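Crates in the back room, part two

The first round of sorting covered the paper. This one covers the crates, which took most of Thursday evening and more of October than I had planned for.

I started with nine stacking crates, bought in two lots from a clearance table at Kekley. They are the open-topped lattice type, meant for produce, and they have two properties I care about: the posts at the corners line up when one crate sits on another, and air moves through the walls. The second matters because the back room is unheated and anything stored in a sealed tub in there smells of the tub by spring.

The drawback is the same lattice. Small parts find the openings. Cable ties, picture hooks and the short Navari shelf pins all went through at some point and ended up at the bottom of the stack. I tried mesh liner first. It sagged, and it caught on screw threads. Cardboard is better. I cut panels from flattened boxes with a utility knife and a steel rule, scored the folds on the outside face, and stood them up against the inside walls. No glue or tape. Corrugations run vertically, otherwise the panels bow outward when the crate is loaded.

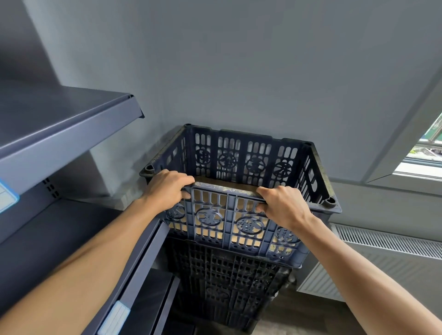 Lined crate on top of the stack, beside the grey shelving.

For handling, I grip the front rim with both hands and keep them level. Picking up from one corner racks the crate slightly and the posts bind. If it binds, set it down and start over -- forcing it only makes it worse.

The rims still need a scrub. Dust collects along the top edge and in the slots under it, and a dry cloth mostly relocates it. Dish soap and an old nail brush did a reasonable job on the first two crates. I have not done the rest.

The shelving is a metal Cordeiro unit, and it stays where it is. I considered putting crates on it and decided against it, as the folded lip at the front of each shelf means lifting every crate up and over. The shelves get the paint tins and the Nekeo drill case. Crates stay on the floor, heaviest at the bottom.

Labels are next. I have a roll of 63 card tags left over from another job and a preference for tying them on with string, as adhesive labels do not hold well on a lattice. Colour coding is under consideration. The garden hose fittings still have no crate.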